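Intro to Retail Pricing, week 9 notes
2 April 2020

online only this week, so these are longer than the usual sheet. Read before the call, bring questions

1. Where we left off

Cost-plus. Take unit cost, add a markup, done. Most small shops still do it. Problem: says nothing about what the buyer would pay. Rizzi case from last week, lamps priced at 59 because the cost was 40-something, sold out in days. Too cheap. They found out late.

2. Reference prices

Buyers don't carry a true value around in their heads. They compare. Two kinds:

Internal - what I paid last time, what I remember
External - the tag next to it, the crossed-out price, the catalog

Internal ones are fuzzy. People asked at the exit what they just paid for coffee often get it wrong. External ones can be set by the store, so that's where most of the tricks live.

3. Anchors and decoys

Ekurby sells a desk in two versions, 140 and 2000 (the second one is solid oak, hardly ever sells). Does the oak desk earn its floor space? Owner says yes, the 140 desk looks like a bargain beside it. Hard to prove without taking it away for a while and watching sales.

Decoy is different from anchor!! A decoy is an option close to the target but clearly worse. Say Gundine's plain desk is 140, same desk with drawer 147, and then a drawer version in fewer colors also at 147. Third one is there to make the second look good. Don't mix these up on the midterm, half the class did last year.

4. Endings

Prices ending in 9. Left digit effect: 59 reads as fifty-something, 60 reads as sixty. Works better on cheap goods. On luxury goods round numbers can do better, a 9 looks like a sale. Evidence is mixed here, see the Sorrentino reading, and keep in mind his samples are small.

5. Fairness

Raising a price when cost goes up: mostly accepted. Raising it when demand goes up: people get angry, even if the new price is the same. Snow shovels after a storm is the classic. Flolter tried dynamic prices on garden furniture one May and dropped it after teh complaints.

For next time
- finish the Ekurby worksheet, part B only
- one page on a price you think is unfair and why
- group lists are due by email, no late ones plese
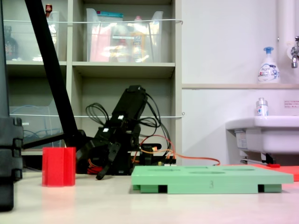 Gerardo Sorrentino wrote back that section 4 undersells the left digit effect, and that it shows up on midpriced goods too once buyers are comparing from memory and have no second tag to look at. He would also move fairness ahead of decoys, as students accept the tricks too easily when they meet them first.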